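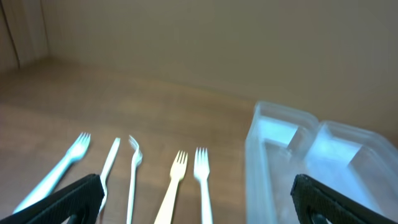
Sandamali Begum asked, when I sent the outline round, why anyone would sort plastic cutlery when it all goes in the same drawer anyway. I'm going to start with her question and come back to it near the end.

SLIDE 1. Opening

Say hello, thank Stedomik for the hall. Mention that the handout is by the door and people can take one on the way out.

The talk is on leftover disposable cutlery. Most kitchens that do any kind of shared meal have a stash of it. Ours at Wijesinghe was in a drawer, a biscuit tin and two carrier bags. In August we emptied the lot and counted it: 1344 pieces. Pause here, people usually want to say what they've got at home.

SLIDE 2. What was in there

Forks, mostly. People take a knife and a spoon if they need one, but every pack has the same number of each, so what's left over is uneven. Ours came from more than 13 different packs and the colours don't match. White, cream, a pale blue. Lay a few side by side and you see it straight away, though in the drawer they all looked white to me.

Don't spend long on colour. Somebody will ask about it afterwards.

SLIDE 3. Laying out

Use a bare table. Put pieces in a row with the handles towards you and the heads away. Leave a gap between them, as forks catch on each other by the tines. Turn every fork face up before you decide if it's any good — a fork on its side hides a bent tine.

Have a container with compartments next to the row. Two is enough to begin with, one for forks and one for knives. Spoons can wait in a bowl.
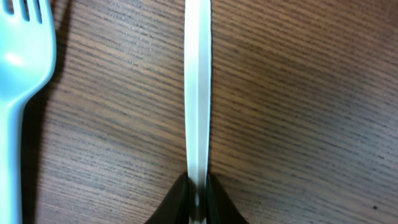

Reading time for this part: 2 minutes

SLIDE 4. Picking up

Knives are the awkward ones. A thin plastic knife lying on its edge is easy to miss beside a fork, and easy to knock. Take hold of it low down, on the narrow part, and lift straight up. Keep fingers off the end that goes near food.

Wash hands first. Say this even if it sounds obvious.

SLIDE 5. What to keep

Keep anything whole, clean and unused. Cracked pieces go. Used ones that have been washed go in a separate box for paint, glue and seedlings, never back with the rest. The Stilberg playgroup takes ours.

SLIDE 6. Back to Sandamali's question

We sort it so that we stop buying it. Before August we bought a new pack for each lunch. With the forks in one place we could see we had plenty, and the only thing we've bought since is a bag of spoons from Stostinis.

Questions. If there's time, ask who has a drawer like this and what else is in it.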